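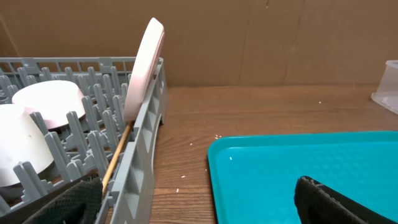 Vosar Junton Self-Flushing Disc Filter for Drip Irrigation

Product group: Irrigation / Filtration / Disc
Supplied by: Figueiredo Irrigation Supply
Price: $2,085, controller included, freight extra
Availability: built to order, normal lead time quoted at checkout

The Junton is a single-station disc filter with an automatic backflush cycle. It is intended for drip tape and drip line systems drawing from ponds, canals, and shallow wells, where suspended organic matter and fine silt would otherwise collect in the emitters. Typical installations serve one zone of row vegetables, a berry block, or a small group of high tunnels.

Operation

Water enters the lower port and passes through a stack of grooved rings compressed by a spring. The grooves on adjacent rings cross at an angle and form a passage that traps particles through the full depth of the stack as well as at the outer face. Clean water leaves through the upper port.

As the stack loads up, the pressure at the outlet falls relative to the inlet. When the difference reaches the set point, the controller opens the drain valve and reverses the flow. The spring is released, the rings separate, and jets inside the spine turn them while the debris is carried out to the drain line. The stack then closes and filtration resumes. Factory set point is 5 psi. It can be changed from the controller menu.

A timed flush can be run in addition to the pressure flush. Timed flushing is recommended for pond water in warm weather, when algae can bind to the rings before the pressure difference rises far enough to trigger a cycle.

Specifications

Filtration grade: 200 mesh
Maximum flow, clean water: 57 gpm
Flush trigger: differential pressure, timer, or manual
Factory differential set point: 5 psi
Ring material: polypropylene
Housing: glass-reinforced nylon, two halves with band clamp
Seals: EPDM
Port connections: threaded, male, both ports the same size
Drain connection: threaded, male
Controller: Figueiredo F-series, battery or low-voltage adapter
Mounting: horizontal or vertical, bracket supplied

Maximum flow is stated for clean water. For surface water with visible algae or silt, select a filter with a higher rating than the zone requires or split the flow between two units on a manifold. Undersized filters flush too often, and the drip lines lose pressure each time.
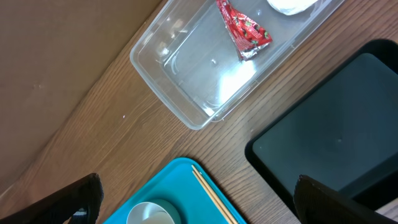

Installation

1. Place the filter downstream of the pump and check valve and upstream of the zone valves. Fertilizer injection points may be on either side. If injection is upstream, flushing will discharge some fertilizer to the drain, and local discharge rules apply.

2. Observe the flow arrow molded into the lower housing. The flush cycle does not work with the filter installed backward.

3. Leave enough clearance above the housing to lift off the upper half and withdraw the spine.

4. Support the pipe on both sides. The housing is not designed to carry the weight of the header.

5. Run the drain line downhill to an open outlet. Do not reduce the pipe size and do not connect the drain to a pressurized line. Back pressure in the drain prevents the rings from separating.

6. Connect the two sensing tubes to the controller. The red tube goes to the inlet tap, the black tube to the outlet tap.

7. Fill the system slowly with the zone valves open, then run one manual flush and check the clamp and ports for leaks.

A pressure-sustaining valve downstream is required on low-pressure systems. If line pressure collapses during the flush, the jets will not spin the rings and the stack will come out of the cycle partly loaded. The valve is sold separately.

Sand and well water

Disc filters are a poor choice for heavy sand. Sand grains lodge in the grooves and are hard to remove by flushing. Where a well pumps sand, install a centrifugal separator ahead of the Junton. Iron bacteria will coat the rings regardless of flush frequency, and wells with a known iron problem should be tested before a filter is ordered.

Maintenance

Inspect the rings monthly in season. Shut down the pump, relieve pressure through the manual drain, open the band clamp, and lift the upper housing. Loosen the spine nut and check that the rings move freely. Brown or white film indicates mineral scale. Remove the rings on the cord provided and soak them in the descaling solution listed under Accessories. Wear gloves and eye protection. Do not scrape the rings with metal tools.

Replace the main seal at every second season, or whenever the clamp has to be overtightened to stop a drip. Lubricate the new seal with silicone grease only. Petroleum grease causes EPDM to swell.

Before the first hard freeze, drain the housing, disconnect the sensing tubes, and blow them out. Take the controller indoors and remove the batteries. Freeze damage is not covered by the warranty.

Accessories and spare parts

Replacement ring set, 200 mesh, with cord
Main seal kit
Spine and spring assembly
Two-station manifold
Pressure-sustaining valve
Descaling solution
Oninow remote pressure logger, plugs into the controller

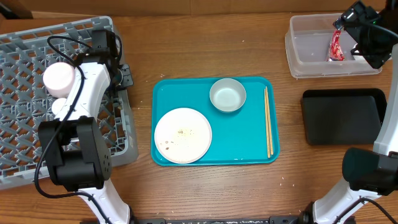
Tray with plate, small bowl, and chopsticks.

Ordering and technical questions

State the water source, the pump output, and the operating pressure of the zone when ordering. A recent water test is helpful. Sizing questions go to Yaneth Quispe in technical sales. Spare parts and warranty claims are handled by Fredy Carhuamaca. Have the serial number ready, which is stamped on the lower housing beside the drain port.

Units returned unused in the original packaging are accepted less freight. Opened ring sets cannot be returned.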